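Project notebook, Cesmont robotics club
21 December 2020
Written up by Andri Fuchs, with corrections shouted over the call by Zdislava Mikuš

Last session before the break, all of it in simulation, so at least no one had to sweep up. The job was to get the desk-tidying task ready for the Rollov student round. The rules want a cluttered desk and a robot that can tell one thing from another. We had the clutter by November. The second part is coming along.

Zdislava rebuilt the desk layout over the weekend. Her view is that a desk should look as if somebody works at it, which is how we came to have a trophy near the shelf and a pink fan beside a scrambled puzzle cube. We haven't won a trophy in real life, so I suppose this one is aspirational.
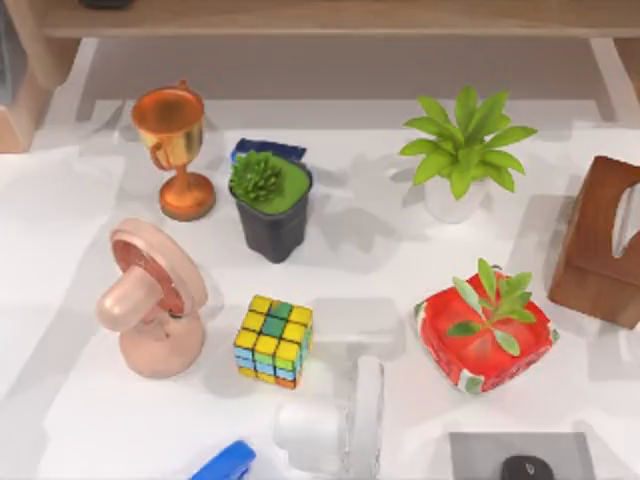 Page 48

Objects that gave trouble, worst first.

The clear thing at the front. The detector called it table, then mouse pad, then table again with great confidence. We have left it in because the rules mention see-through objects, but I have stopped looking at its scores before lunch.

Plants. Too many plants, my fault, I voted for them. The long-leaved one throws a soft shadow and the detector would like to pick the shadow up. Zdislava's fix is to train with the lights moved about, which meant another 3,000 renders and a laptop that sounded like a hairdryer. The red planter, with its patterned rim, it gets right nearly every time. No idea why. Not touching it.

Cube. Fine on the table. On the shelf it is fine too until the camera comes in close, when all it has is a few coloured squares and it starts guessing. Must add more close views.

Then the tissue box. It has a diagonal slot in the lid and we want the fingers to close on the body of the box and leave the tissue alone. The planner (Jimetti, the old version, the new one won't install on my machine) likes to come in from the side. Reasonable. It also likes to come in low, and if the height is wrong by a whisker the finger ploughs into the tabletop, the physics panics, and the box leaves for the ceiling. Today's figure was 52 runs, and I'm not writing down how many boxes we lost. Ondrejka, which does our logging, has written it down anyway.

Raised the approach height by 3 mm. Much calmer afterwards. Zdislava says she suggested this in November. I have searched the chat and she did.

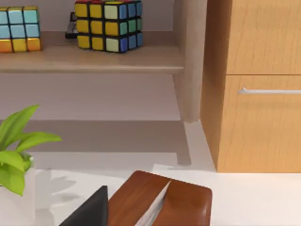 Black gripper finger at the left end of the tissue box, shelf and drawers behind.

Still open:
-- The drawer cabinet. Its bar handle is a lovely thing to grab and the planner has noticed. It is not part of the task. Either mark it as off limits or enter a different competition.
-- Colour of the box. With this finish the highlights on the corners confuse the edge finder. Try a duller one, then put the shiny one back before anyone at Rollov asks.
-- File names. Mine are "final", "final2" and "final2_really". Zdislava's have dates in them. We are switching to hers.

Left the training job running on the club machine, should take up to two days. Zdislava has the login. I have the charger for the other laptop, which I'll post tomorrow.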